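How to Reupholster a Drop-In Seat Cushion (and Fall in Love With Your Old Chair Again)

Posted 1 September 2022 in Weekend Projects

If you can work a staple gun and cut a straight-ish line, you can do this. I put off my first one for years because the word "upholstery" sounded like something with an apprenticeship attached, and then I did it on a rainy Saturday and spent the rest of the evening walking past the chair just to look at it. I've since done every seat in the house!

What follows is for a drop-in seat, the kind that lifts or unscrews from a wood frame. Sprung seats and tufted backs are another job.

What you'll need

Fabric, at least 6 inches bigger than the seat on every side
High-density foam, 2 inches thick
Polyester batting
Black dust cover cloth for the underside
Staple gun and 3/8 inch staples
Flathead screwdriver or a proper staple lifter
Pliers
Spray adhesive made for foam
Bread knife or electric carving knife
Marker, tape measure, good scissors

Picking fabric

Look for the rub count on the label. More than 15,000 is fine for a chair in regular use, and if you have kids or a dog, go higher. My favorite so far is a heavy twill from the remnant bin at Bouvier, who will cut you a swatch for free if you ask nicely. Take the swatch home. Lay it on the chair in the morning, look at it again under the lamp at night, sit on it, rub it with a damp cloth. Colors do strange things between store and living room.

Stripes and checks look wonderful but they show every wobble. For a first try, go with a solid or a small all-over pattern.

Step 1: Take the seat off

Turn the chair over on an old blanket. Most drop-in seats are held by four screws that come up through the corner blocks. Put the screws in a jar right away (I still have one rolling around somewhere under the fridge). Write "front" on the underside of the seat board with your marker. They look square but they almost never are.

Step 2: Strip it

Pull off the dust cover, then work the screwdriver under each staple and finish with the pliers. Go slowly and keep the old fabric in one piece so you can use it as your pattern. On one of mine I pulled 66 staples out of a single side — someone had really meant it. Wear glasses, because they fly.

If the board underneath is cracked or sagging, cut a new one from half-inch plywood now. No amount of nice foam will fix a bad board.

Step 3: Cut the foam

Lay the board on the foam, trace around it, and cut with long, light strokes. An electric carving knife goes through like cake and is enormously satisfying. Spray both surfaces, wait until the glue is tacky, and press them together.

For a softer edge, trim the top corners of the foam at a slant before the batting goes on. It takes five minutes and makes the whole thing look store-bought.
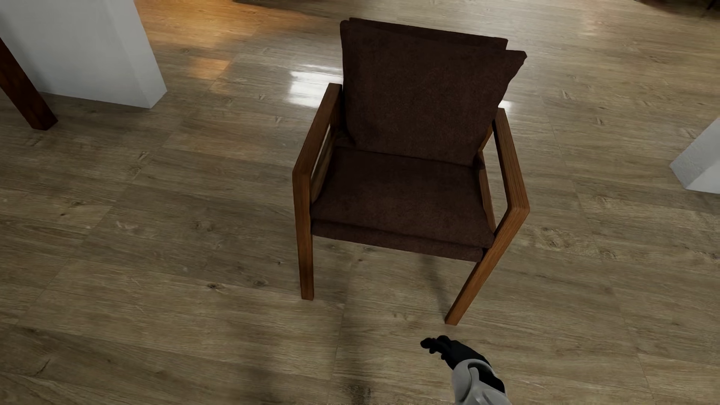

Step 4: Wrap the batting

Put the batting on the table, set the seat foam side down on top, and pull the batting up around the sides. Staple it once in the middle of each edge and then fill in. Trim anything that sticks out past the staples, or you'll get lumps underneath and the seat won't sit flush.

Step 5: The fabric

Press it first. Lay it face down, center the seat on it, and staple the middle of the back edge, then the middle of the front, then the two sides, pulling snug each time. Flip it over and check that the weave runs straight. Happy? Work outward from each center, stopping 2 inches short of the corners.

For the corners, pull the point of the fabric straight in toward the center of the board and staple it. Fold the extra on each side into a small pleat and staple that down too. Your first corner will be your worst, so start at the back.

Step 6: Finish up

Staple on the dust cover with its edges folded under, poke through to find the screw holes, and put the seat back on the frame. Snug the screws but don't crank them.

If the frame looks dull next to the new fabric, wipe it with a little furniture wax before the seat goes on. I use the clear one from Clurkon and buff it with an old T-shirt.

Next up is a footstool, and I've already bought the fabric for it — green velvet, wish me luck!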